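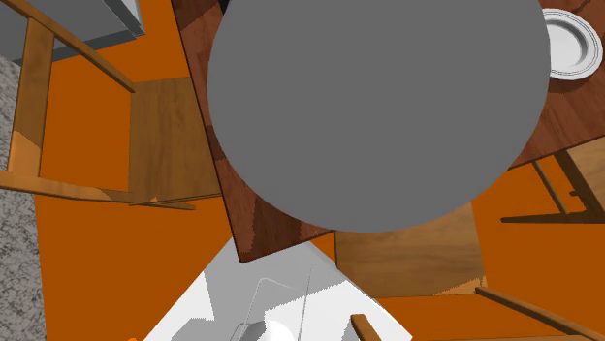
Gotcombe Recipe Cards, transcribed

README, last touched February

What you get

1,974 recipe cards typed up as plain text, one file per card. They come from the kitchen drawers of the old Gotcombe boarding house, mostly baking, a fair bit of pickling, an alarming amount of aspic. English with some cards half in Urdu (see Languages). Typed by me, Sidra Marwat, plus whoever was staying over and could read cursive.

Folders

cards/ one text file per card, named by drawer then card number
index.csv title, drawer, category, hand, year if written on the card
units.csv what each odd measure was converted to
notes/ my scribbles, read at own risk

Columns in index.csv

title: as written. Spelling left alone. "Plum Surprize" stays Plum Surprize.
drawer: the letter on the drawer front. Drawer F had no letter, I called it F.
category: cake, biscuit, preserve, meat, soup, other. Other is too big, I know.
hand: who wrote it. Oline, Abbasi, or unknown. Oline loops her g's, Abbasi prints in capitals, the rest is guesswork and I stopped guessing after drawer C.
year: blank for most.

Measures

Cards use cups, gills, "a teacup", "butter the size of an egg". Originals are kept in the card files. Conversions only live in units.csv, in grams and millilitres. A teacup is set at 150 mL throughout, fight me. Oven temps: "slow", "moderate", "quick" not converted. If the card gives Fahrenheit it stays Fahrenheit.

Languages

Abbasi's cards switch to Urdu for spices and for anything rude about the stove. Urdu kept in Urdu script, with an English gloss in square brackets after. Glosses are mine. Corrections welcome, esp. for the pickle cards in drawer D where the ink has gone brown and I was squinting.

Known problems

- 61 cards have a line or more I couldn't read. Marked [illegible]. Search for that.
- 22 cards are duplicates with small changes (more sugar, usually). Left in on purpose, don't dedupe without looking.
- Categories in drawer E were done late at night. Treat with suspision.
- Fractions: some typed 1/2, some typed .5. Meant to fix, haven't.
- Vodidora cake shows up under four spellings. Same cake. Walnuts, sour cream, caraway. No idea who Vodidora was or if it's a place, Oline just writes "as per Vodidora".
- A few cards break off mid method. The back was probably never written. I didn't fill anything in.

Not included

Newspaper clippings, not ours to retype. Household accounts. Phone numbers on the backs of cards, all stripped. If you find one I missed tell me and I'll pull it same day.

Safety, please read

These are old. The canning and bottling instructions do not meet any current guideline and several would make you properly sick. Preserves are here as history. Do not put up beans from card D-30. Use a modern tested recipe and enjoy the colour of the old one from a distance.

Using it

Free to use for anything non-commercial, credit "Gotcombe Recipe Cards". Cookbook people, write first. Families of the writers have said yes to the transcripts, no to scans of the handwriting, so please don't ask for scans.

Changes

v3: drawer F added, Urdu glosses redone for A and B
v2: units.csv split out of index.csv, should have been from teh start
v1: drawers A to E

To do

Fractions. Split up "other". Get a second reader on drawer D. Work out what "a bob of lard" weighs, current guess is 30 grams and I'm not happy with it.

Fixes: send the card number and the corrected line, one card per message if you can stand it. I'm slow in preserving season.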